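The table nobody wanted

Brown furniture is back. Sort of. Wilma Buchanan on the long slump, the short queue, and why your gran's dining table might be worth the van hire

27/06/2021

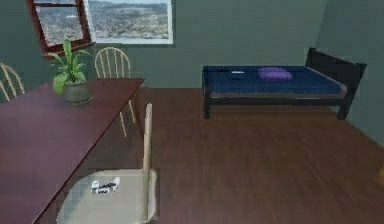

Eight years ago you could not give a dining table away. I mean that. Saleroom at Ondadham, wet November morning, a big extending table with both its leaves, lovely thing, and the auctioneer starts at 200 and goes down. And down. Went in the end for less than my train fare. Everyone wanted white. White and small and flat-packed. A dark reddish-brown top with a proper shine on it, pale spindle-back chairs round it and a plant down the far end, looked like somebody's aunt's house, and was priced like it. Now that same look is what people are asking for by name, or nearly by name. "Brown," they say. "Old brown."

So what happened? Depends who you ask.

Effie Tennant has dealt out of a unit behind the old Gebru works for most of her life. Three rooms, no heating, excellent biscuits. She puts it down to people being at home all day. "They sat at their tables and they wobbled," she says. "You can't work at a thing that wobbles." Her phone started going last spring. It hasn't really stopped.

Prices are up but not silly. She sold a gateleg for 146 the week I went, and had a decent pedestal marked at 400, which a couple from Skikow were circling. They measured it twice, went off for lunch. Came back. Measured it again.

Chairs are the odd bit. A full set costs, singles don't. Effie has a whole wall of singles, hung up on pegs, and will happily sell you a mismatched lot and throw in the glue. I came home with two. There was not room in the car for two.

What to look for, then. Get underneath. Take a torch. Fresh worm holes have clean edges and a bit of pale dust, old ones are dark and can mostly be ignored. Push the table from one end, hard, with the dealer watching. If they wince, ask why. Rings and scratches matter less than you'd think, a loose joint matters more, and a warped leaf is trouble, walk away from it.

Polish? Wax, twice a year, thin. Effie is fierce on sprays. I got a ten minute lecture on sprays and I'd only mentioned them in passing.

And measure your door. Dindalwood, the big monthly sale, has a corner of the yard for things that were bought, driven home, and driven back agian. A sideboard has been there since before the lockdown, good one too, serpentine front. The owner still pays the storage on it. He's having a window taken out in the autumn.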